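Skavska has posted its latest note on two-handed demonstration data, covering 277 episodes recorded with hand-held grippers and no robot arm on site. The question was narrow: how well can the pose of one gripper relative to the other be recovered from wrist video alone?

14 shares | 2 comments
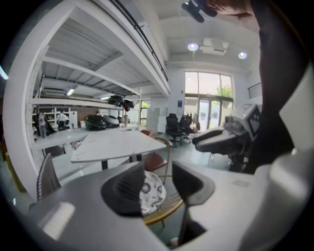
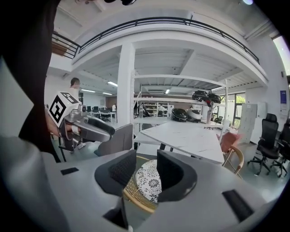

Relative pose is the weak point in most two-handed policies trained this way. The Skavska method, called Imitz, estimates each gripper's path separately, then corrects the pair whenever one camera sees the other tool. The cube printed with square markers on top of the second gripper supplies that correction. A patterned plate held in view between the fingers gives the tracker some nearby texture as well — useful, though it can't replace the cube.

Training ran for 500 epochs on 4 GPUs. The policy with corrected poses beat the uncorrected baseline on both handover tasks, with the larger gain on the longer one. Dusen plans a replication in January.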